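Grorna Backup: Frequently Asked Questions
Last updated Aug 20, 2026

What does the Standard plan cover?
One computer and any drives mounted inside it. External drives and network shares require the Detard add-on.

How much storage is included?
Standard accounts have a quota of 200 GB. Usage is measured after compression, so the figure in your account will usually be lower than the size of the source folders.

Is there a limit on file size?
Single files over 40 GB are skipped and written to the log. Split them or exclude them to clear the warning.

How long are deleted files kept?
Deleted files stay in the archive until the retention period set in your profile expires. Earlier versions follow the same rule. Shortening the period takes effect at the next nightly cleanup and can't be reversed.

I am replacing a drive. Do I have to upload everything again?
No. Pause the client before shutting down, install the new drive, and restore to the same drive letter or mount point.
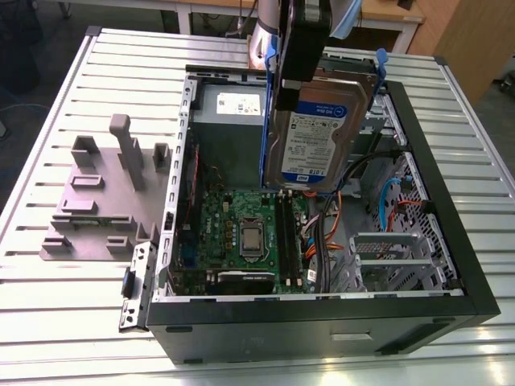 When the client starts again, choose "Adopt existing archive." It compares checksums and uploads only files that differ. If you choose "New archive" by mistake, stop the job and contact support before it finishes.

Where is my data stored?
At the Cevham data center, with a second copy at Rowbotham. Both copies are encrypted with the key created at setup.

Can you recover a lost key?
No. Export the key file and keep it on separate media.

Why is my first backup slow?
The first run reads every file. Folders with more than 2,000 small files take longer than a few large ones of the same total size. Later runs read only changes.

Does the client run on older systems?
Support for 32-bit systems ends in December. Existing archives can still be restored through the web portal.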